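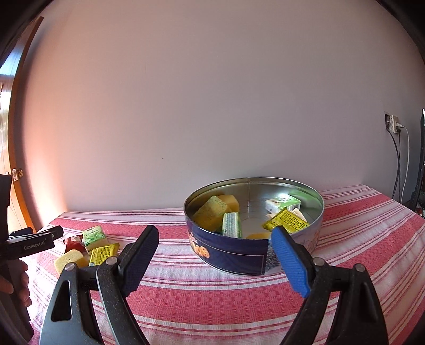

Part 4. Setting up the snack tin

I do this part at the kitchen table with a cloth down, usually with coffee going. You've already picked your tin back in Part 2 (mine's a big round cookie tin, dark blue on the outside, and I love it more than is reasonable). Give yourself 20 minutes the first time. After that it's more like five.

1. Wipe the inside of the tin and run a dry cloth along the seam and under the rolled rim. Crumbs love it in there! Let it air out with the lid off before anything goes in.

2. Tip all your packets out on the table and check the dates. Anything past its date goes, and so does anything with a split edge. Those little zigzag ends are where mine usually give up.

3. Start with the flat, stiff pieces and lean them up against the wall of the tin. They hold each other up that way and you keep the middle free.

4. Stand small packets upright near the front, printed side toward you. Block-shaped ones go at the back – they don't flop over and they don't hide anything.

5. Drop the soft packets in last, on a tilt if you have to. Don't press down.

6. Whatever's left on the table is your refill pile. I keep mine in a Villca pouch, the small one, in the drawer under the toaster.

Note: A tin this wide will swallow a lot more than you think, but please stop before you reach the rim. I once crammed 27 packets into mine and the lid sat crooked for the whole of January.

Note: If you're using the Nodasus labels from the starter sheet, stick them on the lid. They peel off the curved side of a tin in no time.

Caution: Run a finger (gently!) around the rim of any older tin before you let kids reach in. A rolled edge should feel smooth all the way. If it catches anywhere, use that tin for buttons.

Caution: Keep the tin off the stove and away from a sunny window. Metal warms up fast, and chocolate won't forgive you.

7. Put the lid on, turn it a little each way until it settles, and set the tin where people can reach it. If yours is going on a shelf, skip ahead to Part 5, where I get into heights and the Trellix brackets.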